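Cisville Grip Fault Subset

README, revision 2

Contents

This folder holds the tabletop episodes from the Cisville collection that were pulled out of the main release after a grip width fault. The main release is still good to use. The episodes in this folder should not be mixed back in without reading the section on labels first.

There are 500 episodes in total, all recorded with hand-held grippers on white tabletops. Of these, 200 have a confirmed width error. The rest came from the same tool during the same period and were held back until somebody can check them one at a time.

Each episode folder has a wrist video, a pose track, a width track and a short text note from the operator. Notes are missing for a few of the early episodes.

What went wrong

The width track is supposed to report the gap between the two fingers. In the affected episodes the reported gap drifts during a session. It starts out correct, then reads wider than the true opening, and the error grows each time the gripper is closed hard on something stiff. By the end of a long session a closed grip can be logged as partly open.

The cause was a set screw on the left finger linkage that backed out under load. The encoder sits on the driven side, so it kept reporting a clean signal and the automatic checks passed. We found the fault in December, when a policy trained on the data at Plirkell kept crushing soft cylinders during playback.

Reference grasp

Round objects held upright show the error best. The fingers meet the sides at a known diameter, so the logged width can be compared with a caliper reading of the object. The blue cylinder with the white end cap was used for this check.

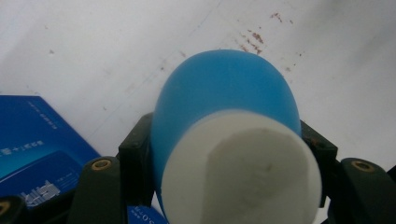
Labels

The file faults.csv has one row per episode. The columns are episode, session, status and offset_mm. Status is one of confirmed, suspect or cleared. Offset is filled in only for confirmed episodes and is the mean error over the last closed grip.

Do not subtract the offset from the whole width track. The error builds in steps, and a flat correction makes the early part of an episode worse. The Santoso script fit_width.py estimates the steps from the closing events. It needs at least 2 closings per episode and will skip anything with fewer.

Pose tracks are not affected. Video timestamps are not affected either, apart from one session where the clock was set an hour behind.

Checking by eye

Suspect episodes can be sorted by hand if you have time. Find a moment when the fingers are open over bare table and compare the gap in the video with the logged value.

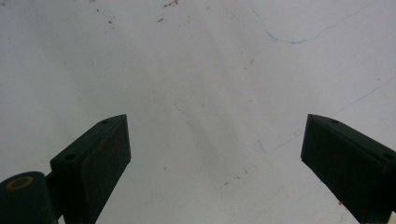
The Farkness viewer draws the logged width as a bar under the video, and most reviewers work with that bar zoomed in. Pick a spot on each finger that stays visible and use the same spot every time. The small hole near the tip of each finger works well, and the wide gap between the pads leaves both holes in clear view. Measure between holes, then apply the hole-to-face distance from calibration.yaml. Skip moments where either finger is blurred.

Change status only after checking an open moment and a closed one. A single open reading near the start of a session tells you very little, as the screw was usually still tight at that point.

Repair and safety

The linkage was rebuilt with thread-locking compound and a witness mark across the screw head. Operators now look at the mark before each session and stop if it has moved. The collection script also asks for a full close against a gauge block at start and end, and rejects the session if the two readings differ.

Please do not run a policy trained on this subset on a powered arm near people. Force limits on the arm will not catch the problem in every case, since the policy may ask for a tighter grip while its own width input still says open.

Known gaps

The suspect episodes have not all been reviewed. The rows marked cleared were each checked by one person only. Object diameters are listed in objects.csv, but soft objects have no closed diameter and should be left out of any fit.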